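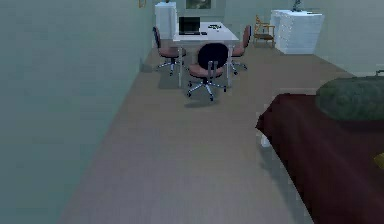

Chapter 16: Floors, Walls and the Use of Space

Reading time: 4 minutes

Search this book

Every interior begins with its largest surfaces. Before furniture is chosen, the planner must decide how walls and floors will be finished, cleaned and repaired. This chapter introduces the terms used for that work and applies them to the Wornamlow Civic Building, which has 98 rooms and a floor area of 2,918 square meters.

Section one deals with wall color and daylight. Section two covers carpet – its wear, upkeep and replacement. Students should review the tables on room size before they proceed.

464 shares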